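Ballast cleaning on the Zarnwood line

Ballast cleaning is the job of digging the crushed stone out from under a railway track, screening the dirt from it and putting the good stone back.

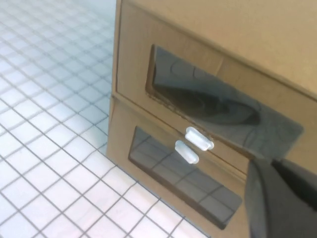
It is one of the most satisfying pieces of track work there is, and the Zarnwood line is a wonderful place to study it. The route climbs out of the river flats at Biltach, passes through the long clay cutting at Kennedy and ends in the old quarry yard at Beltuler, so it offers nearly every kind of ground a track crew can meet.

Purpose

Track ballast has several jobs at once. It spreads the weight of the train from the ties to the soil, keeps the ties from sliding, and lets rainwater fall straight through to the drains. All of this depends on the gaps between the stones. Over the years those gaps fill with dust from the stone itself, windblown soil, leaves, spilled freight and clay pushed up from underneath. Railroaders call this fouling.

Fouled ballast holds water. Each passing wheel then presses the ties down into a kind of soup and lets them spring back, and the pumping grinds the stone even finer. A wet spot the length of a few ties can grow into a rough stretch that trains have to cross at reduced speed. Tamping will lift the track back to level for a while, but in dirty stone the lift soon disappears.

History on the line

The line was laid on quarry waste and cinders, with very little depth under the ties. Early section crews cleaned it with forks. They dug out the spaces between the ties (the cribs), shook the stone over a slanted screen beside the track and threw the fines down the bank. It was slow, heavy work, and crews took great pride in it - a freshly forked length with a sharp, even shoulder was something to show off to the next gang.

The Kennedy cutting was always the trouble spot. Clay from the slopes washed into the side ditches every spring, the ditches backed up, and the ballast between them stayed wet well into May. Vernon Sawatzky, roadmaster on the line for many years, argued that cleaning the stone was wasted effort until the ditches had been regraded. His notebooks, which are full of lovely little cross-section sketches, record 113 separate wet spots between Biltach and Beltuler, most of them in or near the cutting.

Sawatzky's plan put drainage first. The ditches were deepened and given a steady fall toward the Biltach end, and perforated pipe was laid where the cutting was too narrow for an open ditch. Ballast cleaning by machine followed, starting at the low end and working uphill. The order mattered a great deal, and later work on the line has kept to it.

Method

A ballast cleaner is a marvelous thing to watch. An endless chain fitted with steel fingers runs beneath the track, passing under the ties from one side to the other. Before work begins, a short trench is dug by hand or by backhoe so the chain can be fed under the rails and joined. The machine then creeps forward, and the chain drags the old ballast up to a set of vibrating screens.

The screens sort the stone by size. Oversized lumps are rejected, fines drop through to a conveyor, and sound stone in the middle range goes back to the track behind the chain. Waste is either thrown clear of the ditch or loaded into cars. In the Kennedy cutting it all has to be loaded, as there is no bank to throw it on, and the waste cars go up to the Beltuler yard for dumping.

Cleaning never returns as much stone as it takes out. New ballast is dropped from hopper cars, spread with a regulator and tamped, usually in more than one lift. Trains run slowly over the finished length until traffic has settled it, and a final tamping pass brings the track to its design level.

Undercutting and shoulder cleaning

Two related methods are used on the line. Undercutting removes the ballast entirely, without screening, and suits places where the stone has worn round or turned to mud. It was chosen for 445 feet of track at the upper end of the cutting, where the old cinders were still in place under the stone. A woven fabric was rolled out over the clay there before the new ballast went in, to keep the clay from working its way up again.

Shoulder cleaning treats only the stone beyond the tie ends. It is quicker and cheaper, the track stays firmly supported throughout, and it opens a path for water trapped under the ties. It cannot fix a center that is already solid with mud, but on the well-drained embankments above Biltach it has done a beautiful job. The shoulders there are cleaned every seven years.

Obstacles

Anything buried near the track must be found ahead of the chain. Signal cables, culvert tops and old tie butts are the usual hazards. Switches are awkward too, with their long ties and moving parts, and the three at Beltuler are still dug out with a small excavator and finished by hand. Bridges with solid decks are skipped, and the depth of cut is tapered on each approach to avoid leaving a step in the ballast bed.

See also

Track drainage; Tamping; Ballast regulator; Clay cuttings; Tie renewal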